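The alarm went off at 4:12 and I lay there wondering why I'd agreed to go after whiting in a southerly. I'd been promised flat water. Dinesh Gunawardena, who owns the tinny, had the kettle on already and was being far too cheerful about it.

We launched off the sand at Stanari just before light. It's a funny little spot – one ramp, a tap, a cleaning table the pelicans think is theirs – and for most of the year you'd have it to yourself. Come the holidays there are some 70 trailers jammed along the verge and people getting short with each other over reversing.

What everyone was grumbling about at the ramp was the new bag limit. It's dropped to 12 a person, and I'll admit I grumbled too, right up until I tried to catch 12. By nine o'clock I had three (one of them a very near thing on the ruler!) and a hook in my sleeve. Dinesh had seven and wouldn't say what he was using. Pipis, I reckon, and fresh ones, because he'd been down on the wet sand with a bucket the evening before.

The fish were in close, over the broken weed, and they bit best in the last of the run-in. Light line, small sinker, keep it moving. I kept casting past them, out to where I thought a proper fisherman would cast.
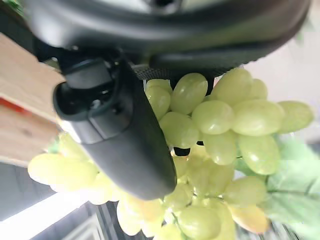 Josefien Stevens reckons the limit should have come in years ago, and that she'd happily go lower if they'd shut the bay for May and let the fish get on with it. I put that to Dinesh on the way back in and he went quiet for a good while, then said he could live with May – it's too cold for his knees by then anyway.

We had my three for lunch, in butter, with his seven.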